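Neues Andachtsbuch "Brestari" erscheint zum Advent

Dezember | Von Mogens Þórarinsdóttir, Pressestelle Gemeindeverbund Evwood
Lesezeit: 5 Minuten

Evwood. Der Gemeindeverbund Evwood legt ein eigenes Lieder- und Andachtsbuch für den Gebrauch zu Hause vor. Es trägt den Titel "Brestari" und enthält 97 Lieder sowie 40 kurze Andachten. Das Buch ist ab sofort in den Gemeindebüros und im Buchhandel erhältlich.

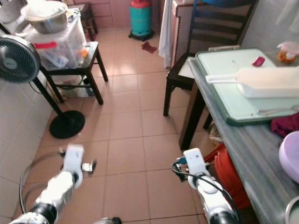
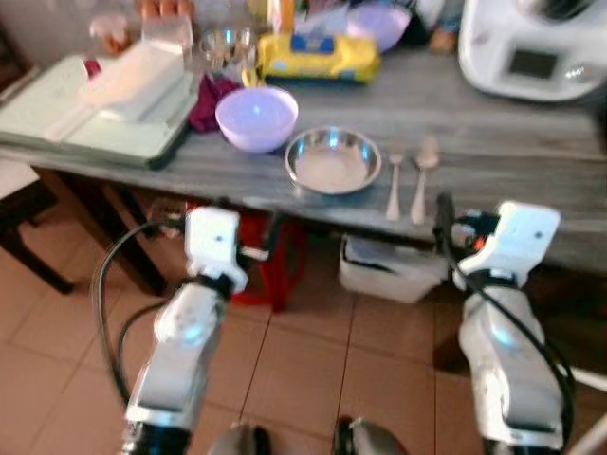
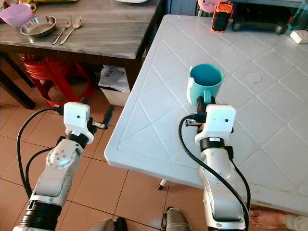 Bild 1: geflieste Küche mit Gasflasche. Bild 2: Tisch mit grauer Holzmaserung. Bild 3: weißer Kunststofftisch und Becher.

Das Buch richtet sich an Familien, Hauskreise und Einzelpersonen, die morgens oder abends eine kurze Andacht halten möchten. Vorkenntnisse sind nicht erforderlich. Jede Andacht folgt demselben Ablauf: Eingangswort, Psalm, Lesung, Stille, Fürbitte, Vaterunser und Segen. Wer allein betet, findet am Rand Hinweise, welche Teile entfallen können. Für eine Andacht ohne Gesang sind zehn Minuten vorgesehen, mit zwei Liedern eine Viertelstunde.

Die Anregung kam aus den Hauskreisen des Verbundes. Dort wurde bisher mit Kopien gearbeitet, die über die Jahre in verschiedenen Fassungen umliefen. Bei manchen Liedern gab es drei abweichende Strophenfolgen, bei anderen fehlten die Noten. Der Verbund beschloss deshalb, die gebräuchlichen Texte zu sammeln, zu prüfen und in einem Band zusammenzuführen.

Aufbau nach dem Kirchenjahr

"Brestari" beginnt mit dem ersten Advent und endet mit dem Ewigkeitssonntag. Die Andachten verteilen sich auf die geprägten Zeiten und auf die lange Reihe der Sonntage nach Trinitatis. Für die Karwoche ist jeder Tag einzeln ausgeführt. Hinzu kommen Andachten für besondere Anlässe, darunter Taufgedächtnis, Geburtstag, Krankheit, Umzug und die Aussegnung im Sterbezimmer.

Bei den Liedern wurde auf Singbarkeit geachtet. Alle Melodien liegen in einer mittleren Lage und kommen ohne Begleitung aus. Akkordbezeichnungen für Gitarre oder Klavier stehen über den Noten. Der größte Teil des Liedbestandes stammt aus dem 16. bis 19. Jahrhundert, 24 Lieder sind neueren Datums. Von diesen wurden zwei eigens für das Buch geschrieben, ein Abendlied und ein Lied zum Michaelistag.

Ein Register erschließt die Lieder nach Anfängen, Bibelstellen und Themen. Die Psalmen sind zum Lesen im Wechsel eingerückt. Ein Lesebändchen in Dunkelgrün und eines in Violett gehören zur Ausstattung.

"In vielen Haushalten gibt es ein Gesangbuch, aber es steht im Regal, und für eine Andacht muss man an vier Stellen blättern", sagt Mogens Þórarinsdóttir, die die Redaktion des Bandes begleitet hat. "Wir wollten, dass eine Andacht auf einer Doppelseite Platz hat. Daran haben wir uns bis auf die Karwoche gehalten - dort sind die Lesungen zu lang."

Erprobung in Ukonstead

Vor der Drucklegung wurden die Andachten im Einkehrhaus Ukonstead erprobt. Über mehrere Wochen nutzten dort wechselnde Gruppen die Probefassung für das Morgen- und das Abendgebet. Die Rückmeldungen flossen in die Endfassung ein. So wurden mehrere Fürbitten gekürzt und die Stille nach der Lesung, die zuerst nur empfohlen war, fest in den Ablauf aufgenommen. Auch die Schriftgröße wurde nach der Erprobung angehoben. Abends war der Text bei schwachem Licht für ältere Teilnehmende schwer zu lesen gewesen.

Nicht durchsetzen konnte sich der Vorschlag, die Lesungen in zwei Übersetzungen nebeneinander abzudrucken. Der Band wäre dadurch erheblich dicker geworden. Stattdessen sind alle Bibelstellen angegeben, sodass auch aus der eigenen Bibel gelesen werden kann. Ebenfalls zurückgestellt wurde ein Anhang mit Tischgebeten. Er soll im kommenden Jahr als Faltblatt erscheinen und wird kostenlos abgegeben.

Verlag und Ausgaben

Verlegt wird das Buch bei Quinlan. Der Verlag übernimmt auch den Vertrieb über den Buchhandel. "Brestari" erscheint als fester Einband mit Fadenheftung und kostet 24 Euro. Hauskreise und Gemeindegruppen, die mindestens zehn Exemplare abnehmen, erhalten einen Nachlass. Die Bestellung erfolgt in diesem Fall über das Gemeindebüro Evwood und nicht über den Verlag.

Eine Großdruckausgabe ist in Vorbereitung und soll bis Ostern vorliegen. Sie enthält alle Andachten, bei den Liedern jedoch nur die Texte ohne Noten. Über eine digitale Fassung wird noch verhandelt, da für einen Teil der neueren Lieder die Rechte bislang nur für den Druck vorliegen.

Vorstellung in der Adventsvesper

Öffentlich vorgestellt wird das Buch im Dezember in einer Adventsvesper in der Kirche von Evwood. Beginn ist um 18 Uhr. Der Kirchenchor singt Lieder aus dem Band, darunter das neue Abendlied, und übt dieses vor Beginn mit der Gemeinde ein. Wer mitüben möchte, sollte um 17.30 Uhr da sein. Nach der Vesper besteht Gelegenheit, das Buch anzusehen und zu erwerben. Der Eintritt ist frei, die Kollekte ist für die Kirchenmusik im Verbund bestimmt.

In der Passionszeit folgt ein Einkehrwochenende in Ukonstead, an dem die Andachten der Karwoche im Mittelpunkt stehen. Das Wochenende ist auch für Personen gedacht, die selbst einen Hauskreis leiten oder einen gründen möchten. Geübt werden das Vorlesen, das Anstimmen ohne Instrument und der Umgang mit der Stille in der Gruppe. Anmeldungen nimmt das Einkehrhaus ab Januar entgegen. Ein Exemplar von "Brestari" ist im Teilnahmebeitrag nicht enthalten, Leihexemplare liegen vor Ort aus.

Über den Gemeindeverbund Evwood

Im Gemeindeverbund Evwood arbeiten mehrere Kirchengemeinden bei Kirchenmusik, Erwachsenenbildung und Hauskreisarbeit zusammen. Der Verbund ist Träger des Einkehrhauses Ukonstead, das Gruppen und Einzelgästen offensteht.

Rezensionsexemplare können Redaktionen bei der Pressestelle des Gemeindeverbundes anfordern. Ansprechpartnerin ist Mogens Þórarinsdóttir. Zwei Probeandachten, eine für den Advent und eine für die Passionszeit, stehen auf Anfrage zum Abdruck in Gemeindebriefen zur Verfügung. Der Abdruck ist bei Nennung der Quelle honorarfrei - für die Noten gilt das nicht, hier ist vorab beim Verlag anzufragen.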